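Two-arm fold-and-shelve: planner keeps picking the worst wrist angle

tangle_of_tf
Posted 2020-10-20
Member, 59 posts

Hi all, long post, sorry. I'm working on the folding and shelving demo with two arms and a head camera, plus a small camera at the wrist. Perception runs in Sukitz, motion goes through Vodell. Folding is in decent shape. Picking up the folded shirt and getting it over to the shelf is where I'm losing my mind — the planner finds a path almost every time, but it loves ending up with the wrist rolled so far over that the next move has nowhere to go.

Head view first, then a wrist view:

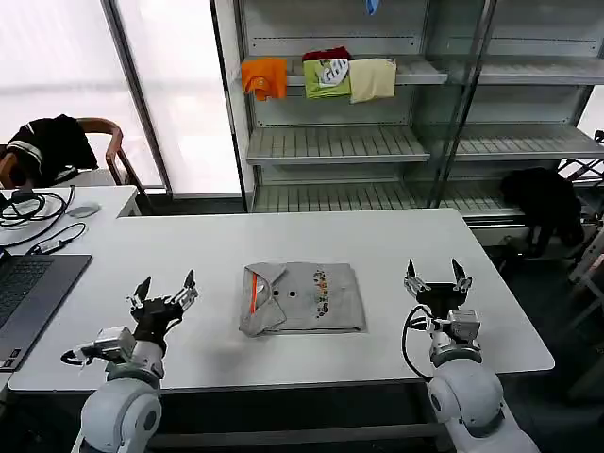
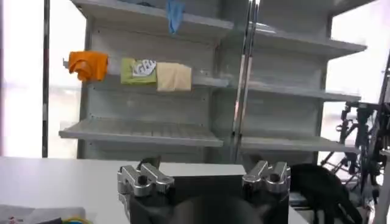
Shirts on the shelf in both views, grippers open.

Things I've tried: tighter joint limits on the last two joints (helps, but then I get planning failures), a bigger time budget (no change), and seeding from a rest pose. What do you folks do?

mvavra
Moderator

Do you have any cost on distance from the joint limits, or just the hard limits? Vodell ships with that weight at zero. Mine sits at 8 and the silly wrist poses mostly went away. Don't touch the limits themselves, you're just cutting off good solutions.
— Miloslav Vávra

gripes_and_grippers
Member

I'd go the other way! Costs are a pain to tune and you'll be back here in February asking why it broke when you moved the table. Solve IK for the place pose first, keep only the solutions you like, then plan to those. I wrote a little filter for this in Sivar and it's 806 lines, most of it logging.

mvavra
Moderator

Filtering goal poses does nothing for the path in between. I've seen arms reach a lovely goal by way of something awful.

gripes_and_grippers
Member

Sure, but OP's complaint is about where it ends up. Read the post again :)

zsethi
Member

Can I ask about the perception side? That wrist view has really bright windows behind the shelf, totally washed out. If auto exposure is on, your shelf edge is going to wander every time the arm swings past the glass. I chased a "planning bug" for weeks that was my place target moving by 2 cm between frames. Lock the exposure, log the target pose, and see if it holds still before you tune anything.
— Zarmeena Sethi

tangle_of_tf
Member, 60 posts

Ooh. Auto exposure is on, yes. I'd only been logging the joint states, so I'll add the target pose tonight.

@mvavra I was at zero, didn't even know that weight existed. Set it to 8 and ran it in sim — way fewer ugly wrists, though planning is slower now. Haven't tried it on the real arms.

@gripes_and_grippers would you share the filter? I don't mind the logging!

gripes_and_grippers
Member

Sent you a message. It expects Memon style pose files, so you'll need to convert yours, and watch the quaternion order (w goes first).

mvavra
Moderator

Slower is normal with that cost on. Drop the smoothing passes before you drop the weight, and post the joint plots once you've run it on hardware.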